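Play food

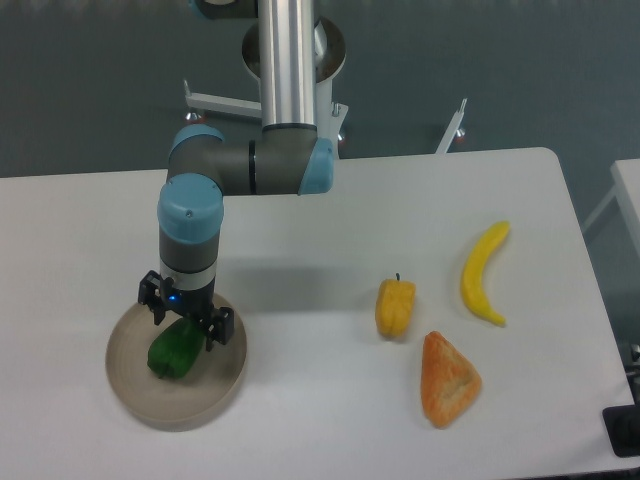
Agnes Niven
Contributing editor, household objects and toys

Play food is the general name for imitation food made for handling. It is sold mainly as a toy for pretend cooking and shopping, but it is also used in language teaching, speech therapy, sorting exercises and shop display. A piece of play food copies the outline and main color of a real item closely enough to be named at sight. Fruits and vegetables with a simple shape are the most common subjects, and the banana and the bell pepper are found in a large share of mixed sets. Baked and fried goods, such as a triangular filled pastry, are less common.

Materials

Play food is made from hollow molded plastic, solid or turned wood, felt, foam and, in older sets, painted papier-mâché or plaster. Hollow plastic is light and can be washed, but a thin wall dents under pressure and may split along the mold seam. Wood keeps its shape and is heavier in the hand. Felt pieces are quiet and soft – an advantage in classrooms – but they collect dust and lose their outline with long use.

Surface finish differs by subject. Peppers are usually given a gloss, as with the dark green one in the bowl shown with this article. Pastry is given a broken or flaky texture.

Color and shape

Most sets rely on a small range of strong colors. Where the same vegetable appears in two colors, as with green and yellow bell peppers, the set can be sorted either by kind or by color. A yellow pepper and a yellow banana share a color but differ in outline, and the pair is often used to check whether a learner is sorting by one property or the other.

Shape also decides how a piece rests. A bell pepper with a broad base will stand upright with the stem at the top. A banana lies on its side and may rock on its curve. Triangular pastries normally lie flat.

Size

Pieces are made either at full scale or reduced. The Nistia classroom set, which contains 22 pieces, is a reduced set with no piece longer than 80 mm. The MacKinnon set has 94 pieces and is close to full scale. Reduced pieces store easily, but the relative sizes within a set are often wrong, so that a pastry may be as large as a pepper.

Containers and use

Play food is commonly used with a bowl, basket or tray. A shallow round bowl with a low rim leaves its contents in view and allows pieces to be lifted from the side. Deep containers hold more but hide the lower pieces. In the usual sorting exercise the pieces are set out on a plain table and moved one at a time into the bowl. A matte, pale tabletop gives good contrast with most colors and little glare.

Kenneth Munro's handling notes for the Broltmont toy library recommend nine pieces or fewer on the table at once for beginners.

Care

Plastic pieces are wiped with mild soap and water and dried before storage. Hollow pieces with an air hole should not be soaked – water trapped inside is slow to drain. Painted wood is cleaned with a damp cloth only. Felt is brushed or washed by hand.

See also: Toy kitchen; Shape sorter; Wax fruit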